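Fanutus clothing listings, cleaned up (README)

Hi, and thanks for looking at this! I've been collecting the text of secondhand clothing listings from Fanutus, the swap board for people in and near Ustham, and this folder is the tidy version. I started it for myself, to find out why the same black tank top gets called nine different things, and it grew.

What you get

There are 3256 listings in listings.csv, one per row. Another 1113 rows sit in unsorted.csv, and those are the ones I couldn't put in a category without guessing. Please don't merge the two files unless you're fine with a messy "type" column.

Columns: id, title, body, type, color, size_as_written, size_clean, price, month. The month column is a bare month (July, say) and the year is left out on purpose. Prices are whatever the seller typed, so "free", "make an offer" and "two jars of jam" are all in there.

How I sorted things

Type was the hard one. Sellers use tank, cami, slip, vest and "summer thing" almost at random, and length hardly ever gets mentioned. My rule is that anything sleeveless goes in as sleeveless_top unless the text says dress, slip or gown somewhere. That rule is wrong sometimes! I know it is. If the body text gives a length in inches I went with the length and ignored the title.

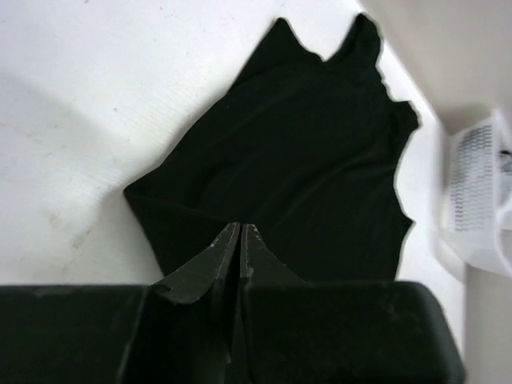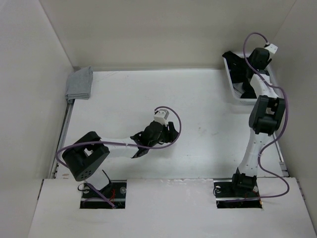
Color was easier, except for black. People write black, off-black, faded black, "was black", charcoal, and I folded all of those except charcoal into black. Navy stayed navy even when the seller said "looks black indoors" — you can search the body column for that phrase if you want to undo my choice.

Sizes

size_as_written is untouched. size_clean is my attempt at XS to XXL, and it's blank when the seller only wrote something like "fits me". I did the conversions with the chart from Boström, a little pattern shop I've used for years, and it runs small compared with what I see on most labels. So if your numbers come out one size off from mine, that's probably why.

Known problems

There are 151 duplicate listings still in the main file. They're reposts with a changed price, and I kept them so you can look at how prices drop. They share the first 4 characters of the id if you need to weed them out.

Accents got mangled in the early rows. I fixed the ones I spotted and I'm sure I missed plenty.

Kids' clothes aren't in here at all. Shoes aren't either, apart from a few that came bundled with a dress.

Using it

Do what you like with it, just leave seller names out of anything you add (I stripped them all, plus phone numbers). The cleanup script is called Trorard and lives in the tools folder. It's slow and ugly, and it will choke on an empty title, so fill those in first.

Next on my list is fabric, because "cotton I think" shows up a lot more than I'd like.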